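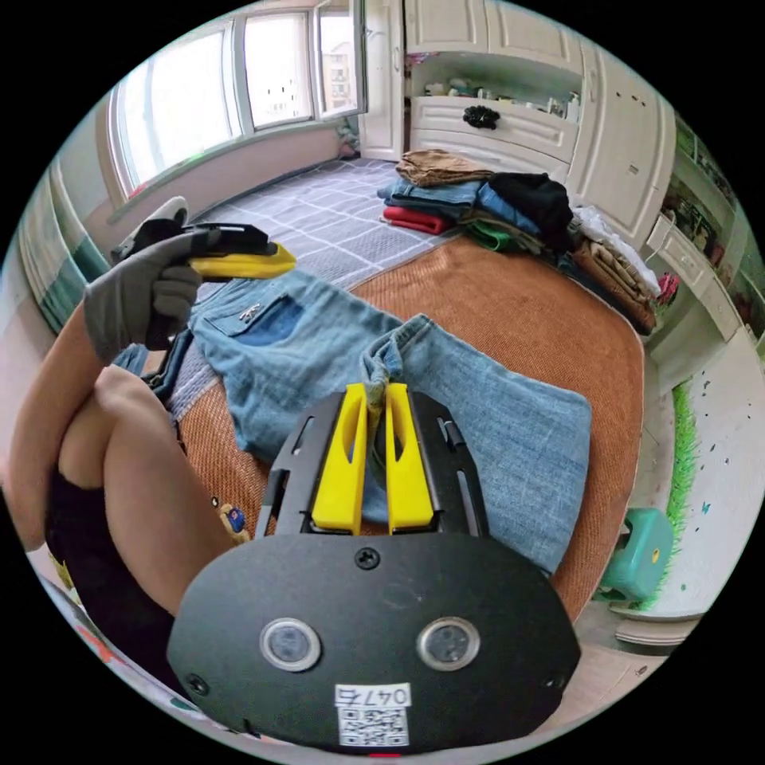
침대 위에 펼쳐 놓은 연한 파란색 청바지. 노란 집게 사이에 천이 조금 잡혀 있음.

읽는 시간 4분

문의 제목: Cedari 실내용 트램펄린 – 주문 267번, 부품 부족과 소음
상태: 해결됨
판매처: Flarnow 온라인 매장

[첫 번째 글 – 고객]

안녕하세요. 저는 한국어가 모국어가 아니어서 표현이 조금 어색할 수 있습니다. 미리 양해를 부탁드립니다.

지난주에 Cedari 접이식 트램펄린을 주문하였고, 월요일에 상품을 받았습니다. 배송은 빨랐고 상자도 깨끗하였습니다. 그런데 조립을 하는 중에 문제가 두 가지 생겼습니다.

첫째, 설명서에는 스프링이 40개라고 쓰여 있는데 상자 안에는 38개만 있습니다. 비닐봉지를 모두 열어서 다시 세었습니다. 두 개가 없습니다.

둘째, 다리를 끼운 다음에 위에서 가볍게 뛰면 한쪽에서 "딱" 하는 소리가 납니다. 소리는 손잡이 봉이 연결되는 다리 근처에서 납니다. 스프링이 빠진 자리는 그 반대쪽입니다. 그래서 두 문제가 같은 원인인지 저는 판단할 수 없습니다.

지금은 사용을 중지하였습니다. 부족한 부품만 보내 주실 수 있는지, 아니면 전체를 교환해야 하는지 알려 주시면 감사하겠습니다.

[답변 – Flarnow 고객지원]

고객님, 불편을 드려 죄송합니다. 스프링 2개는 Gurkport 물류 창고에서 오늘 발송하겠습니다. 부품 비용과 배송비는 없습니다.

소음에 대해서는 아래 내용을 확인해 주십시오.
1. 소리가 나는 다리의 나사를 완전히 풀고, 와셔가 나사 머리 쪽에 있는지 확인
2. 프레임 연결부의 고정 핀이 구멍 밖으로 끝까지 나와 있는지 확인
3. 나사를 손으로 먼저 모두 끼운 후, 동봉된 렌치로 조이기

스프링을 모두 걸기 전에는 올라가지 마십시오.

[두 번째 글 – 고객]

빠른 답변에 감사드립니다. 순서대로 확인한 결과를 씁니다.

1번: 와셔는 있었습니다. 위치도 설명서의 그림과 같습니다.
2번: 여기에서 이상한 점을 찾았습니다. 고정 핀 하나가 절반만 나와 있습니다. 손가락으로 눌러 보면 안에서 걸리는 느낌이 있습니다. 프레임을 조금 돌려 보았지만 핀은 그대로입니다.
3번: 핀 문제 때문에 아직 하지 않았습니다.

힘을 더 주어서 돌려도 괜찮습니까? 도장이 벗겨질까 봐 걱정이 됩니다.

[답변 – Flarnow 고객지원]

무리하게 돌리지 마시고, 연결된 파이프를 15mm 정도 뒤로 빼 주십시오. 그 상태에서 핀을 안쪽으로 누른 채 다시 밀어 넣으시면 됩니다. 그래도 나오지 않으면 Calimlim 수리점에 해당 파이프의 교체를 접수해 드리겠습니다.

[세 번째 글 – 고객]

파이프를 뒤로 뺐다가 다시 넣으니 핀이 "찰칵" 하고 끝까지 나왔습니다. 처음 조립할 때 제가 파이프를 약간 비스듬하게 넣은 것 같습니다. 이 부분은 저의 실수입니다.

스프링은 오늘 오전에 도착하였습니다. 한 방향으로 차례대로 걸지 않고, 서로 마주 보는 자리에 번갈아 걸었습니다. 마지막 스프링은 많이 뻑뻑해서 장갑을 끼고 당겼습니다. 이후 천천히 뛰어 보았는데 소리는 나지 않습니다.

한 가지 의견을 드려도 된다면, 설명서 6쪽에 고정 핀의 그림을 더 크게 넣어 주시면 좋겠습니다. 지금 그림으로는 핀이 어디까지 나와야 하는지 알기 어렵습니다.

수리점 접수는 필요하지 않습니다. 도와주셔서 감사합니다.

[답변 – Flarnow 고객지원]

확인해 주셔서 감사합니다. 설명서에 대한 의견은 Cedari 제품 담당 부서에 전달하였습니다. 2주 동안 사용하신 후에 나사를 한 번 더 조여 주십시오. 같은 소리가 다시 나면 이 문의에 이어서 글을 남기시면 됩니다.

문의 종료: 고객 확인 후 처리 완료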